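Subject: Re: [small-kitchens] Top-loader set into the counter -- where does everything go?
Date: 2018-08-29
List: small-kitchens

> We are thinking of doing what you did and sinking the washer into
> the kitchen counter next to the sink. The flat is small and there
> is no room for it in the bath. The fitter from Prulden says it can
> be done but that most people regret losing the work surface. Do you
> lose it? And where do you put the trash? Our plan has the bin on
> the floor by the door and I don't like it.
>
> Also, how wide is your opening? Ours would be 65 cm at the most.

I can answer most of this. We have had the washer in the counter since November, so it has been through one winter and most of a summer.

Two pictures of the counter in use, clearing up: 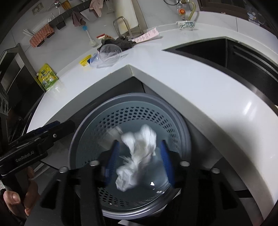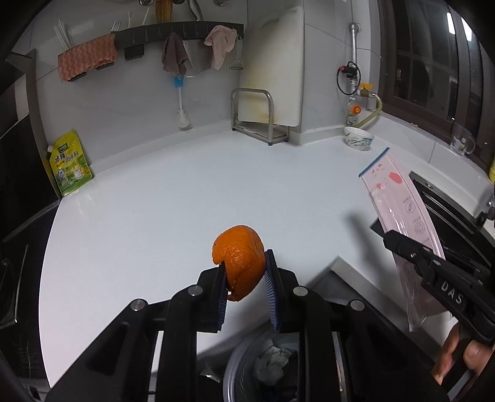 Yes, you lose surface. How much depends on whether you get a cover. We ordered one from Sekdale with the rest of the counter, and when it is on I can chop vegetables over the washer. When a load is running I take it off, because the first time I left it on it rattled the whole way through the spin. So on wash days I plan on having about half a kitchen. I cook something in one pot on those days, or I do the wash after supper.

What I did not expect is how fast the rest of the counter fills up. With the middle taken, everything moves to the back and the corner. Bowls, lids, snack bags, receipts, the cloth I was going to hang up. I now clear it once in the evening and once before I start any laundry. The rule I try to keep is that nothing small stays near the rim. I have washed a bottle cap and a teaspoon already. Neither did any harm that I know of, but I had to reach down to the bottom of the drum to get the spoon and I am not tall.

A rail on the back wall helped more than anything else I bought. Cloths and towels go on it and stay off the counter. Put it up before you move back in. Drilling over a finished counter is a nuisance and you will be picking grit out of things for a week.

On the trash: I would not put it by the door. You will carry drips across the floor every time you peel something. We have a round bin close by the counter, and peels, tissues and wrappers go straight down into it. It is small, so it has to be emptied every day in hot weather, sooner if there has been fruit. I think that is a good thing but not everyone in this house agrees.

Plastic bags I sort as I go. Clean zip bags get rinsed and used again until the zipper gives out. Thin carrier bags that are still whole get folded and used as liners for the bin. Anything that held meat is thrown out.

Width. Ours is less than your 65, but the width gave us no trouble. The depth did. Measure from the wall to the front edge with the hoses attached and bent the way they will really sit. The drawing from Trallomham left out the hoses and the whole run of counter had to come forward after it was already cut. That cost us 790 to put right, on top of 1,158 for the counter itself. The second amount included the cover and the cutting for the sink.

Ask your fitter these things before you sign:

- How does the washer come out if it breaks? Ours slides forward, but only after a panel is taken off.
- Where does water go if the hose leaks? We have a tray under it, from Aaltonen, with a small alarm.
- Is the joint around the rim sealed, and with what? Ours has been redone once already. Crumbs got in.
- Can you reach the shutoff without moving anything?

Noise is fine. It is louder than it was in the bath at the old place but the door shuts. A full load takes up to 9 minutes to spin and I don't try to talk on the phone then.

I would do it again, with a longer cover and a second rail. If your choice is between the kitchen and no washer at all, I would not wait on it. If you have a closet with a drain, use the closet.

I can measure the hose clearance for you if you tell me which model you are getting -- it was different on each one we looked at.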